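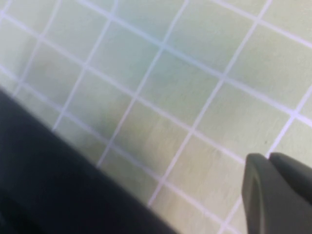

Chapter 5
Finding Your Place: Maps, Scale, and the Idea of a Grid

If you have ever tried to tell a friend over the phone where you are standing in a large park, you already know the problem this chapter is about. You say you are near the big tree. Your friend asks which big tree. You say the one by the path, and your friend, who is also by a path and also near a tree, begins to lose patience. Sooner or later one of you walks back to the parking lot and you start over.

People have been having some version of that conversation for a very long time, and a good deal of geography grew out of trying to make it shorter. In the last chapter we looked at how places get their names, and we saw that names are wonderful for telling us how people feel about a place and rather poor at telling us where it is. Plenty of towns share a name. Plenty of hills have three names, depending on which side you live on. What we want now is a way of pointing to one spot on the ground that will mean the same thing to everybody holding the same map.

Let us begin in Drenley, a small river town we will be coming back to all through Part Two. Drenley sits where the Lavoie River makes a wide bend, and for most of its history it got along without street numbers. Houses were known by the families in them, or by the families who used to be in them (this is still true of more small towns than you might think). When a letter came for a newcomer, the carrier asked at the store. When a barn caught fire, whoever ran for help had to describe the way there, turn by turn, usually out of breath.

This worked while the town was small. By the time Drenley had 549 residents, it was working less well. New houses had gone up on the far side of the bend, and the people on one bank no longer knew everyone on the other. So the town drew a map, and over the map it drew two sets of evenly spaced lines, one set crossing the other. The columns were given letters and the rows were given numbers. There were 16 columns and five rows, the town being much longer than it was deep, and each square stood for a piece of ground 200 yards on a side.

Look at what has been gained. "Square G3" is a short thing to shout. It does not depend on knowing who lives there, or on whether the big tree is still standing. A stranger with the map can find it as quickly as a person born in town – perhaps more quickly, as the stranger will not stop to argue about whose barn it used to be.

Something has been lost as well, and we should be fair about it. A grid pays no attention to the land underneath. One of Drenley's squares is nearly all river. Another takes in half of the schoolyard and leaves the other half to its neighbor. The old directions, long as they were, told you about the steep hill and the bridge that floods in May, and the square tells you nothing of the kind. A map reader has to learn to see both at once, the lines and the land, and much of the practice in this chapter is meant to help you do that.

We will take things slowly. Section 5.1 deals with scale, that is, with how an inch on paper comes to stand for a mile of road. Section 5.2 returns to the grid and shows how to describe a spot inside a square once you have found the square itself. In Section 5.3 we leave Drenley for the port of Sundard, where the streets were laid out on a grid from the start and then had to cope with a crooked shoreline. Section 5.4 takes up latitude and longitude, and with them the awkward fact that the earth is round and paper is flat.

Before you go on, find a sheet of plain paper and draw a map of the way from your front door to some place you visit often. Do it from memory, and don't worry about making it handsome. Keep the sheet inside the back cover of this book. You will be asked for it again at the end of Section 5.2.

5.1 How Big Is the Map?

Every map is smaller than the place it shows. That sounds too plain to be worth writing down, but a great many mistakes in map reading come from forgetting it.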